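Slide 9. The worktable (take your time here, people like this bit)

So after all that talk about floor plans I want to bring everybody back down to the table, because the table is where the day really happens. When Hatem Soliman and I set up the craft room at Kiltden we spent far too long on paint colors and hardly any time on what people would be leaning on for hours! We went with white pipe and black joints, the kind of frame you can put together with a friend and a pot of coffee, and a dark matte top over it.

(Pause. Let them look.)
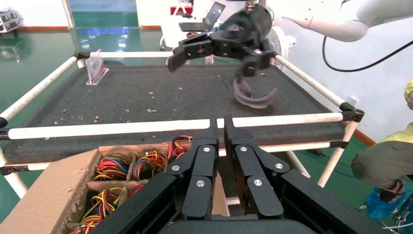
Slide 9: White pipe frame, dark top, pale scraps still on the surface.

I do love a dark top for pale material. You see every little chip, so sweeping up goes quickly and you find the piece you were hunting for. Mention the rounded front edge too — kind to the forearms, and I wish we'd had it at the old Farouk studio, where I taught for 3 years with a sharp edge digging into me.

Then the pipes. White shows its wear, and ours have their stains and scuffs. Someone usually asks if I'd pick white again. I would, it keeps the room feeling light, but do wipe the rails down when you wipe the top.

Point out the clear sign holder over on the far left. Ask who has a sign on their own tables and what it says — leave a minute for stories, then on to slide 10, storage.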